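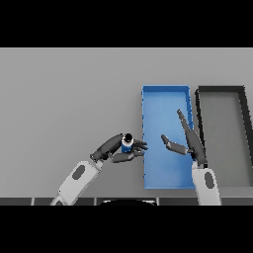
Thursday, 4 pm. Glaze tests, second firing of the Holroyd ash base, and the color chart is as wrong as it was in the first. What the recipe calls "evening slate" came out the shade of old dishwater. I want a blue with two tones in it, a lighter sky blue on the flat and a deeper, more saturated one along the rim, like the blue tray, and I want it without resorting to the Simevum stain, which costs more than my boots. Cobalt carbonate at 2 percent gave navy everywhere. Halved it and got navy everywhere, slightly embarrassed.

Tile 109 crawled off its own corner. Tile 21 is lovely and I failed to write down what was in it. Seidu Appiah says he remembers. Seidu also remembered the cone 6 schedule, and we all know how that went.

Budodholm clay is still shrinking more than the bag admits. Switched to the last of the Zeltotano for the next set, bisque tonight, hold at 666 on the way up to let the organics burn off. Sieve the ash twice this time. Whoever has the fine sieve, I'm not angry, put it back on the hook.

To do: relabel the buckets, one of the two marked "clear" is not. Ask Seidu about 21 before he forgets that as well.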